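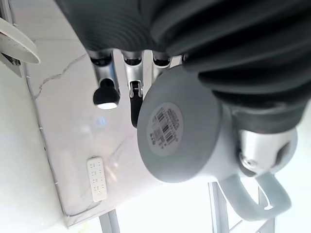
Ticket 287: mug slips when turned base up
Product: Plono kitchen hand, three-finger version
Queue: Musach support, household tasks
Status: closed, with one item carried over

Reported problem

We are trialling the hand on kitchen chores at the Unnithan flat. The job is simple on paper. Pick up a mug from the counter, turn it over so the base can be checked, turn it back and put it on the shelf. Picking up is fine. The turn is where we lose it. Out of 20 tries the mug slipped in the fingers on 17. It did not fall on the floor, but it rotated far enough that the handle was no longer where the software thought it was, and the placing step stopped with "object pose lost".

The mug is plain light grey ceramic with a D-shaped handle. It still has its barcode sticker on the base. The counter is white marble and quite shiny. Please advise whether this is a grip fault or a vision fault, as the error message does not say.

First reply from support

Thank you for the details. Please send the grip force setting, the software profile in use, and whether the slip happens early or late in the turn. Please also try the same job with a plastic beaker of a similar size and tell us the result.

Customer update

Grip force is at the default for crockery. Profile is "Zerker general", as installed. The slip happens late, when the base is nearly facing outwards. The plastic beaker did not slip at all.

We also wiped the fingertip pads with a damp cloth and let them dry. No change.

Support

The beaker result points to weight. On the general profile the hand closes once, at pick-up, and holds that force for the whole move. A ceramic mug loads the fingers differently once it is tipped, and the handle pulls it to one side. Please switch to the "Zerker crockery" profile, which checks the grip again during the turn. The steps are:

Stop the current job and park the arm.
Open Profiles and choose Zerker crockery.
Run the finger calibration with nothing in the hand.
Restart the job at half speed.

Do not raise the grip force by hand before doing this. Handles have been cracked that way.

Customer update

Done. At half speed the mug stayed put on every try. At full speed it slipped on 3 out of 20, which is a lot better but would still be a nuisance in daily use. Half speed is slow. A person would have the whole shelf done in the time it takes to do one mug — we can live with that overnight, not at breakfast.

A second point. After the turn back, the arm sometimes waits a long time before placing. The log shows it looking for the edge of the counter and giving several different answers. It is worse in the afternoon when the window side is bright.

Support

The wait is a separate matter. Glossy stone in strong light gives the edge finder trouble. Please pull the blind and repeat, or lay a matt cloth along the edge you place from. Either should be enough to confirm it.

Customer update

Blind down, no waiting. Cloth down with the blind up, only a short wait. We will use the cloth for now.

For your records, since you asked how the trial is going overall: it can put away mugs and beakers without somebody standing over it, provided the speed is kept down. Plates are hit and miss. Anything stacked still has to be done by us.

Resolution

Cause of slip: general profile used for ceramic items. Fixed by changing profile and running at half speed. Full-speed slipping passed to the Plono hand team.
Cause of wait: reflections on the worktop. Cloth in use, edge finder change requested for the January update.
Ticket closed with the customer's agreement. Reopen under the same number if the slip comes back at half speed.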